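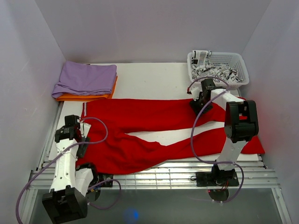
Figure 3. Red pants laid out lengthwise on a white tabletop, with two robot arms over them.

4.2 What people remembered after the credits

I'll admit I went into this part of the study expecting the spy movies to win. I love them, my students love them, and the Urau screenings were packed every night in July! So I was pretty surprised when we sat down with the comment cards.

We collected 2,329 cards from the two theaters, Nikar and Brarnolholm, and 1,117 of them answered the question I cared about most, "Which moment would you tell a friend about?" I read every one myself (bad handwriting and all). Chases came up a lot, but quiet comic bits came up more, on 613 cards. People wrote about a sandwich eaten in a parked truck, or two agents bickering over a hotel key, and they often got the lines nearly word for word.

I sorted the cards using the Đặng scale, which has 10 levels running from "vague mood" to "exact line." It's a little fussy at the middle levels, and I went back and forth on plenty of cards there. I ended up scoring those twice, a week apart, and keeping the lower number.

One thing I'd do differently is the timing. Brarnolholm handed out cards in the lobby, while Nikar passed them down the rows before the lights came up, so the Nikar crowd had less time to chat. I look at that gap in Section 4.3.

14 shares | 3 comments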